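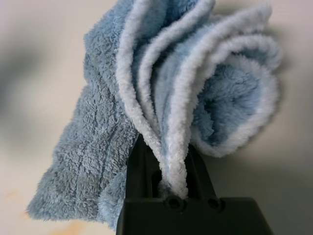
4. Waking a freeze-dried culture

Your Jollalon kit contains one sealed glass vial of salt-loving microbes, strain 507, collected from a brine pool and dried into a beige crumb. It looks like something swept out of a toaster. It is alive, or will be if you follow the steps in order.

Before you start, check that you have finished Section 3 (Mixing the brine). If you skipped it because it was long, go back. The microbes will not meet you halfway.

4.1 Opening the vial

1. Wash your hands, put on the gloves and switch the Minevico block heater on at the wall. The green light means it has power. It does not mean it is hot.

2. Set the heater to 37 degrees and leave it for 30 minutes. The display will reach 37 well before then and look very pleased with itself. Wait anyway.

3. Score the neck of the vial once with the file supplied. Wrap the vial in a clean tissue and snap it away from you.

CAUTION: Broken glass goes in the sharps tub. Leonardo Fontana, who wrote the first edition of this guide, used his coat pocket, and the first edition was consequently short.

4. Add two drops of warm brine to the crumb using a fresh pipette. Swirl gently until nothing is stuck to the bottom.

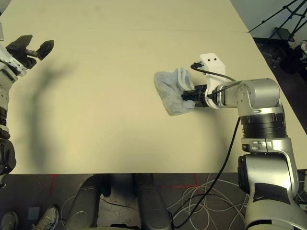
5. Tip the liquid into the growth bottle and fit the cap loosely, a quarter turn back from tight. These microbes need air.

6. Write the strain number and the month on the bottle. "June, pink one" is not a strain number.

NOTE: Never rinse anything in this section with tap water. In fresh water the cells take on water until they burst. If a pipette touches the tap side of the bench, throw it away.

4.2 The first week

The bottle will do nothing for several days. This is normal and accounts for most of the calls to our helpline. Keep it in the heater with the lamp on, swirl it each morning, and resist the urge to add more food. A faint pink haze is the first good sign. By the end of the second week it should be the colour of tinned salmon.

If it turns green, you have grown something else. If it turns white and smells of cheese, you have grown something else and should open a window.

Salt crust around the cap is harmless. Wipe it off with a cloth dampened in brine and check that the cap still turns.

4.3 Recording growth

Take one reading a day, at the same time, with the small Wovness light meter. A clear bottle gives a reading of 223. The number falls as the culture thickens, which annoys everyone, and Benedetta Ruggiero has asked us to say that she knows and that it will not be changed in this version.

Once the reading drops to 80, move on to Section 5 (Splitting the culture). Left below that for long, the cells run short of food and the colour fades to a dull brick.

CAUTION: Do not leave the meter clipped to the bottle overnight. The heat warps the clip, and replacement clips are sold only in packs of 30.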